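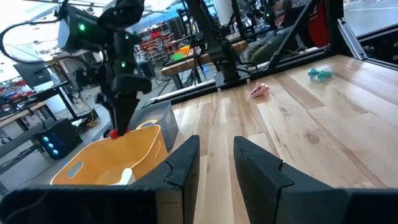
Una cesta amarilla anaranjada con asa y, detrás, un cubo gris oscuro.

Trucos de casa para quien alquila habitaciones a viajeros

Cuando abrimos las dos primeras habitaciones en Akpalu, mi socia y yo creíamos que lo difícil sería llenar el calendario. Luego llegó junio, con un grupo que se iba a las once y otro que entraba a las dos, y descubrimos que lo difícil eran las toallas (¡las toallas y los desagües, para ser justa!). Desde entonces voy apuntando en una libreta lo que nos funciona, y de ahí salen estos consejos, por si a alguien que empieza en esto del turismo pequeño le ahorran una tarde de disgustos.

Las toallas blancas se lavan solas, sin suavizante, que las deja resbaladizas y les quita absorción. Media taza de vinagre blanco en el cajetín y listo. Si vienen con maquillaje, jabón de platos en la mancha, se frota con los dedos y se deja reposar un ratito antes de meterlas en la lavadora. El vinagre, eso sí, nunca junto con lejía.

Para la arena de la playa, un cepillo seco en la puerta y un barreño con agua para los pies. Hay huéspedes que ni lo miran, pero los que lo usan le alargan la vida a la ducha.
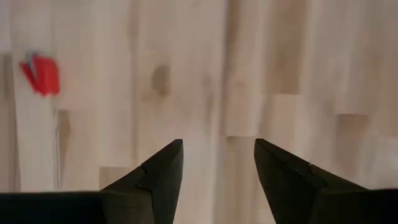

Por Philomena Laryea
5 de octubre de 2026

Las encimeras de madera me tenían frita hasta que Etelka Vass, que lleva la pensión de al lado, me prestó su aceite mineral apto para alimentos. Se pasa con un paño de algodón siguiendo la veta, se deja toda la noche y por la mañana se retira lo que sobre. Yo lo hago cada 90 días, más o menos cuando el agua deja de formar gotitas. Los cercos claros de las tazas suelen mejorar con una lija muy fina, con mano ligera, y otra capa de aceite.

El café y el azúcar del desayuno, en tarros con tapa de rosca. Con la humedad de la costa, los sobres abiertos se apelmazan en un par de días y da pena servirlos.

Y las llaves: un llavero grande y feo, de los que no caben en el bolsillo. Antes usábamos unos preciosos de cuero y todavía hay dos viajando por el mundo. Guarden siempre una copia fuera de la habitación, con el número pintado con esmalte de uñas, que aguanta muchísimo más que el rotulador.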